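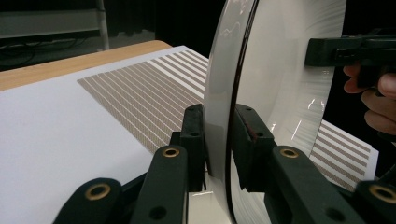

Page last changed: July, by Nikola Sikora

In defence of clear plastic (and of putting some paper down first)

I've had an argument running with my brother-in-law for years now, and since he won't read anything longer than a text message I'm going to win it here, where he can't interrupt.

His position is that clear plastic is rubbish. Glass is lovely, he says, glass is proper, and plastic pretending to be glass is a con that goes cloudy in a year and then lives in a drawer. My position is that he's thinking of cheap tumblers from a campsite, and that a good bit of clear plastic, curved, with a neat edge on it, is one of the nicest things you can have on a table in front of you. Look at the disc up there! It's bowed like a shallow dish, it has that thin dark rim running round it, and the light goes all over the place in it, little curved streaks and one long slanting highlight. You can't stop light doing that. I've spent far more of my life than I should have tilting things like this towards a window.

I do understand where he's coming from. I grew up in a house where clear plastic meant the lid of the cake box, and the cake box lid had been put down on a hot ring at some point before I was born and had a brown smile melted into it. We used it all the same. My mum used to turn the smile to the wall when people came round. So if that's your idea of the material then yes, fine, it's going to look like second best next to my gran's glass bowls.

But glass has had an awfully easy ride. When a glass thing gets a chip we say what a shame, and when a plastic thing gets a scratch we say well, it was only plastic. It's the same amount of carelessness! I knocked over a glass dome in a shop called Mandow when I was at college, a great big thing that was meant to go over a clock, and I had to stand there while the owner swept it up round my feet. He was very decent about it. He then told me he'd been trying to get people to buy the plastic ones for ages, and they wouldn't, because when they flicked it with a fingernail it went tup instead of ting. Tup instead of ting! We are choosing things for our homes on the basis of a noise we make once, in the shop.

I bought the plastic one off him out of guilt. I've still got it. It's been through three house moves wrapped in a pillowcase, and it's got one scratch, low down at the back, which was the cat.

Where I'll give my brother-in-law half a point is on handling. Clear plastic is a pain to handle, and I think a lot of the bad feeling towards it comes from that and has nothing to do with how it looks. For a start you can't see where it is. You put a clear part on a patterned tablecloth, you turn round for the screwdriver, and it's vanished. I once looked for the window out of a Kelar kitchen timer for most of an evening, and it was under my own elbow, on a tablecloth with lemons on it. There was a dent in my arm the exact shape of it.

So, paper. This is the second half of what I wanted to say and I feel just as strongly about it. Before you get anything clear out on a table, put down a big sheet of plain white paper. Bigger than you think you need. A page out of a notebook is no good, the thing you're working on will be half on and half off it, and then you've got an edge for everything to catch on. I mean a sheet you could wrap a present in. Lay it flat on the table and weight the corners if it's come off a roll and wants to go back to being a roll (mugs are fine, empty ones please).

People think it's to protect the table. It does do that, I suppose, and I'm fond of my table, which is pale wood from a firm called Fundavwood that I don't think exists any more, and which marks if you so much as look at it. But I'd put the paper down on a table made of solid rock. Grit is what does for clear plastic. A table that's been wiped is still a table that's had toast on it, and one toast crumb under a curved face, with your hand leaning on the other side, will draw you a nice fine line that you'll see for ever afterwards whenever the sun comes in. On white paper you can spot the crumb. Then you lift the whole sheet, tip it in the bin and start again with a clean one. A roll from the stationer's on Makowska's old corner lasts me the best part of a year and it's cheaper than biscuits.

Brown paper, before anyone writes in, is not as good. Somebody did write in last time and was quite heated about it. Brown paper has bits in it. It's also brown, so you're back to hunting for things. Newspaper comes off on your fingers and then your fingers come off on the plastic, and newspaper has the further problem that you end up reading it. I lost a whole cup of tea's worth of good light to an old piece about allotment rents.

Then there's how you hold the thing. By the edge, and never by the face! I know everybody knows this. Everybody also picks up a curved clear piece by spreading their hand across the middle of it like a waiter with a tray, me included, and then you've got four fingers and a thumb printed on it from underneath. If you have to press on it, press through something soft. Rubber's good. A folded cotton hankie is good too, provided it's an old one that's been washed so often it's given up. Kitchen roll is not soft. It feels soft to you because your skin's thick, but I've seen what it does to the front of a radio.

I had a go once at working out how many clear plastic things there are in my flat, and I'm afraid I got a bit carried away and made a list. It came to 244, and I'd not done the bathroom. I'm not proud of it. But it did settle something for me, because when I went down the list I found I'd only have called 7 of them "plastic things" if you'd asked. The rest I thought of as the clock, or the scales, or the thing the brushes stand in. The clear part had gone missing from my head altogether, and that's it doing its job, isn't it? You look through it at the hands of the clock. When did you last look at the front of a clock? You'd only notice if it was filthy.

This is what bothers me about the word "cheap" getting thrown about. My scales have a clear dish on them, a curved one, and I've no idea what it cost to make, and I bet it was pennies. I've used it nearly every day since I left home. My gran's glass bowls, which I love, live on top of the wardrobe in newspaper (see above, yes, I know) because I'm frightened of them. A neighbour's auction catalogue had a set very like them in it at 589 pounds, and ever since I saw that I haven't dared get them down at all. I don't see how the thing I'm scared to touch gets to be the good one.

What I'd like is for clear plastic to be looked after as though it mattered. Washed in warm water with a drop of washing-up liquid, by hand, and left to dry standing up on its edge where nothing can rub against it. Stored with a bit of cloth between it and the next thing. Mended, if it can be mended, and a lot of it can. A dull patch will often come up with polish and patience, more patience than polish. If the rim's come away from whatever it was fixed to then it can usually be fixed to it again, and that's a job for a quiet morning and your big sheet of paper and, if you're lucky, somebody sensible to hold the other side while you swear.

My brother-in-law, by the way, drinks his squash out of a clear plastic beaker. He's had it since he was a boy and it has a dinosaur on it. I've offered to polish it for him and he says it's fine as it is and would I please put it down.

If you've got a clear thing you're fond of, or a better paper than mine, the comments are open until the end of the month. No more about brown paper, please.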